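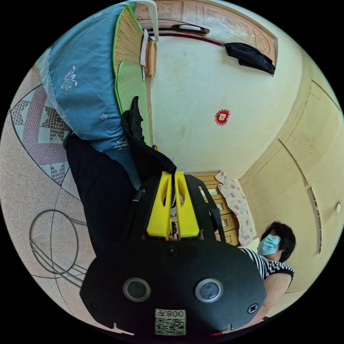
Salvador says you don't fold a quilted blanket in thirds, ever, you fold it in half and half again and then roll, or the padding gets a ridge in it that never comes out. Said it twice. I said I've folded in thirds my whole life and he said yes and look at your blankets.

So. 3/27/24, late, writing this fast before I fall over.

Blankets and mats day. Put off since December and could not put it off any longer, the closet door won't shut. Everything out on the floor. Light blue quilted one with the white embroidery, the flowers and scrolls. Still my favorite. The edge is getting really frayed though. Spent way too long looking at that edge and deciding if I'm a person who mends. Need thread, white, the thicker kind. Leung might have it, the shop not the street. If not then Navudton has that sewing counter in the back but parking is 4 dollars now and I refuse.

Straw mat next to it, the tan and green one with the bright green trim. Love the trim. Do not love the crumbs. How do crumbs get INTO a mat. Took it by the two corners and shook it off the back steps and then had to sweep the steps, and then the kitchen becuase I walked it all back in on my socks.

Rolled it tight, tied it with a strip of old pillowcase. Salvador (on the phone, still going) says never string, string bites into the straw. Fine. He's right about that one, the old mat from Zeldale has a dent all the way around it, like a waist.

Black cloth thing was mixed in with it all, went in the wash pile. Wash pile is now a wash hill. Two loads tonight, rest tomorrow. Cold for the darks. Do not forget the load in the machine again, last time it sat till it smelled like a pond.

Blanket verdict: air it, spot clean, don't machine it. Tsung-han machined hers and the stuffing all went down to one end. She still uses it, says it's a pillow with a long tail. I don't want a pillow with a tail.

Tried Salvador's fold. Half, half, roll. Annoyingly good. It fits the low shelf with room next to it for the mat standing up. Will not be telling him till Sunday-type mood, meaning when I need a favor.

What went where, so I don't tear the place up in June looking:

- quilt, low shelf, left
- mat, standing, right of the quilt
- spare sheets up top, in the Umemow bag with the broken zipper
- winter wool ones under the bed, cedar blocks in with them
- towels nobody likes: to the shelter, bag by front door, TAKE IT

Mopped last. The beige linoleum never looks any different mopped, all those speckles hide everything, which I guess was the idea. Did under the radiator too. One hair tie, a pen cap, a receipt from Zeldale for 70 dollars and I have no memory of spending 70 dollars there on anything. Kept it. Going to lie awake over that.

Tsung-han wants to know if I'd sell the mat. No. She offered to swap for the big one she has, the one that covers half a room, and I thought about it for a whole cup of tea. Still no. Where would I put it. Also hers has no trim, just a raw edge with tape.

Back is sore on the left. Ate standing up, toast and the last of the beans. Called Mom, she wants the pattern off the quilt, the scroll part, for the tablecloth she's been doing forever. Told her I'd trace it this weekend. Need tracing paper!! Add to the thread list. Also vacuum bags, also lightbulb for the hall.

Closet door shuts. Opened and closed it four or five times just for the feel of it.

Washer just buzzed. Going to move the darks over, then bed. Teh rest of the pile can wait for morning.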